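Subject: Re: [manip-methods] Disov: relabelling by contact phase, effect on lid and bag tasks
Date: January 2019
List: manip-methods

> We tried to reproduce the gain from phase relabelling on our own
> lunch packing set and got nothing outside the noise. Demonstrations
> were teleoperated, the policy was the same size as yours, and we
> used the segmenter from the Disov repository with default settings.
> Free-space motion looks fine. Most of the failures come at first
> touch, particularly on flat lids. Two questions. Is the force
> threshold in the config the one you used for the June numbers? And
> were the soft containers segmented with the same settings as the
> rigid ones?

No to both, and the second matters more.

The threshold in the repository is the one we used at Sarkach, on an arm with a wrist sensor that was re-zeroed before each episode. The June numbers came from the Flondovgate cell, where re-zeroing happened once per session. Drift over a session was large enough to push the detected onset of contact several frames late. We compensated by switching from an absolute threshold to the change in force over a short sliding window. That change never made it into the public config. It is in the branch called window-onset, and the README there gives the order in which the filters have to be applied. If you reverse the low-pass and the differencing you will get plausible labels that are wrong at exactly the frames you care about.

For anyone who has not followed the thread, the method is small. Each demonstration is cut into phases at changes in contact state: free, first touch, loaded, release. The action labels inside a phase are left alone. At a boundary, the action chunk is truncated so that the policy is never trained to predict across the change. The phase index is predicted by an auxiliary head during training and discarded at run time. Nothing else differs from the baseline.

The set used for the comparison had 600 demonstrations over 7 object groups. We trained 3 seeds per condition and evaluated from fixed start poses, with the evaluator blind to which checkpoint was loaded. Relabelling helped on rigid containers with flat lids and did little on produce. On fabric bags it was slightly harmful with the default segmenter and neutral with the windowed one. We would not claim an effect on bags either way.

The reason for the bag result is fairly clear from the traces. A lid gives a sharp rise in normal force and the boundary falls within a frame or two of where a person would put it. A fabric side or a carry strap gives a slow ramp. An absolute threshold is crossed somewhere in the middle of the ramp, at a point that depends on approach speed, so two near-identical demonstrations are cut in different places. The auxiliary head then spends its capacity on modelling the operator's speed. Our advice is to exclude soft items from truncation altogether and keep them in the set with ordinary chunks.

On your lid failures specifically, check the chunk length before you change anything else. With long chunks the baseline tends to carry its descent velocity past the point of contact, and truncation corrects for that. If your chunks are already short, there is not much left to correct and a null result is what we would expect. We saw the same thing when we halved ours. The Vương controller also limits downward velocity near the table plane in its default profile, and if you are running that profile the effect will be masked on both conditions. It can be turned off per axis. Please do so only with the force stop enabled.

A check that costs very little: plot detected onset against commanded height for the lid episodes alone. If the points fall in a tight band at lid height, the segmenter is working and the cause is elsewhere. If they spread downward, the onset is late. In our bad sessions 19 episodes had their onset after the fingers had already been pressing for a visible interval, and removing those few changed the result more than any tuning of the auxiliary loss weight.
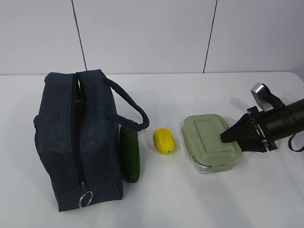
Does the phase head need to be kept for evaluation if the policy is run open loop within each chunk?

It can be dropped. The head shares the encoder with the action decoder and influences it only through the gradient during training. Removing it at run time leaves the predicted actions unchanged. Keep it only if you want the phase estimate for logging, in which case note that it is poorly calibrated near release.

On data volume, we ran one reduced condition with almost half the demonstrations removed at random. The gap between relabelled and baseline on lids was wider there than on the full set. With a single seed that should be treated as a hint. It would be useful to have somebody else's numbers on it, and a smaller set like yours may be better suited to the question than ours.

If you rerun, please post the onset plot along with the success counts, and state whether the sensor was zeroed per episode or per session. I will merge window-onset into the main branch once the unit tests for the filter order are in, and will change the default so that soft items are skipped unless a flag is set. Old configs will still load but will print a warning.

Disov maintainer, Flondovgate cell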